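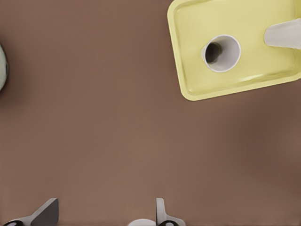 Getting old grout haze off kitchen floor tile

Posted by Jessie Leckie, July 7, 2026

Hi all! We just moved into a place in Dunleavy and I am so happy with the kitchen, except for the floor. It's glazed ceramic tile and there's a cloudy film over the whole thing. I mop, it looks great for an hour, then the cloud comes right back. My neighbor thinks it's grout haze that was never wiped off when the floor was laid (the sellers had it done last August). Is it too late to get it off? And do I need to hire somebody, or can I do this myself on a weekend? I like cleaning projects, so don't hold back!

Everett Bellamy

Not too late at all, and you picked a fun one, because the change is huge when it works! First find out what the film is. Pick a corner behind the fridge and scrub a small patch with warm water and a few drops of dish soap, then rinse twice with clean water and let it dry. If the patch comes up clear, you've got soap buildup from mopping, and the whole floor just needs a good wash and a lot of rinsing.

If it's still cloudy, try a grout haze remover made for ceramic. Read the label all the way through, wet the floor first so the grout doesn't soak up the cleaner, and do a section you can reach without moving your knees. A white nylon pad is plenty. Stay away from steel wool, it'll scratch the glaze. Open the windows, wear gloves, and never mix it with bleach or anything else. I did our hallway this way over 2 evenings and I still stop to admire it.

One thing to check: make sure there's no marble or other natural stone mixed in. Acid cleaners will etch it for good.

Marius Sima

vinegar works

Apostolos Gkikas

I'd go easy on the vinegar, it can wear down unsealed grout if you keep using it. Everett's test patch is the way to go! I had a company from Pandley do mine and paid $373 for the kitchen and entry, sealing included, and I loved the result. They were in and out in about 3 hours. If you do hire, ask whether they seal the grout afterward and whether moving the stove is extra. Mine charged for the stove. Please come back and tell us how it went, I love a good floor story!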